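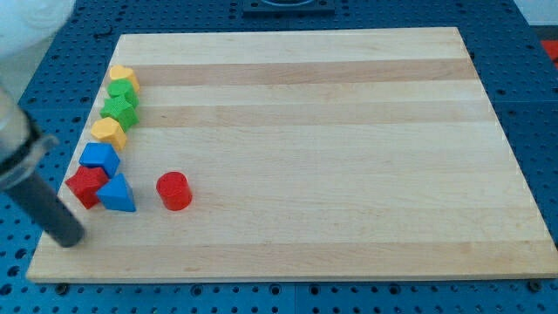
A Robot Arm in the Back of the Tool Room

By Otakar Polák
July 25, 2021

The Ondell workshop takes up the ground floor of a former print shop in Pirnberg. Members pay by the month and share a table saw, two lathes, a laser cutter and a long wall of hand tools. Since the spring, four of them have also shared a robot.

The arm came secondhand from a packaging line that was being shut down. It arrived on a pallet with its controller, one cable too few and a manual for a different model. The group paid $3,864 for it, delivery included, and split the bill evenly. Everything after that they have tried to do with what was already in the building.

The first job was something to stand it on. An arm that moves fast pushes back on whatever is holding it, and the bench they started with crept across the floor during the first slow test. The replacement frame was welded by a member who normally repairs farm trailers. It weighs over 30 pounds more than planned.

The top is a blue perforated metal breadboard, put together from separate panels. With a regular grid of holes to bolt into, a fixture can be taken off and put back in the same spot, which matters a great deal once a program has been written around it. Getting the panels level with each other took two evenings and a box of brass shims. The seams still show, but a straightedge passes over them without catching.

On top of the breadboard goes the work surface, a maple cutting board. The members talked about aluminum plate and about a sheet of acrylic. Maple won on price and on the fact that the gripper can hit it without much harm to either. It has bands of cream and honey-colored wood, and the group has had to think about those. The yellow blocks are the hardest for the camera software to pick out against the paler strips. For a week there was talk of painting the board gray. Instead they changed the lighting and moved the lamp farther back.

The blocks themselves are toys, in yellow, green, blue and red. There is a heart, a cross, a hexagon, a cylinder, a triangular prism and so on, all small enough to pick up between two fingers. The task the group set itself in the spring is simple to say: take a block that has been put down anywhere on the board, pick it up, and set it down where it belongs.

The cylinder was the first shape the arm could handle every time. It stands upright on its own and it looks the same from every side, so the gripper doesn't need to turn before closing. The triangular prism has been the slow one. If the fingers close on it at the wrong angle, it rotates out of the grip and falls over. The heart is nearly as bad. Blocks that touch each other are a separate problem, and the program still handles them by nudging one aside and looking again.

The fingers are on their third version. The first pair was printed in the workshop and cracked at the base after 6 days. The second pair was stiff enough but had square tips that knocked over the neighboring block on the way down. The current ones are long dark gray cylinders with rounded tips. They reach in at a slant between blocks with less trouble, though they give up some holding area.

The control software is a mix. Motion planning is done with a package called Vivbridge, which one member already used at work. The vision part is homemade and known in the group as Yordanov, after the street where its author lives. It runs on an old desktop under the bench. The two programs pass each other text files, an arrangement that was supposed to last a weekend and has been in place for five months.

Members who use the tool room for other things have mostly gotten used to it. There is a taped line on the floor, and a stop button on each side of the frame. The arm runs at a quarter of its rated speed whenever the room is shared, and the table saw has priority on the circuit.

In July the group began work on stacking. The square block goes down first, and the cylinder goes on top of it. The heart has been left out for now.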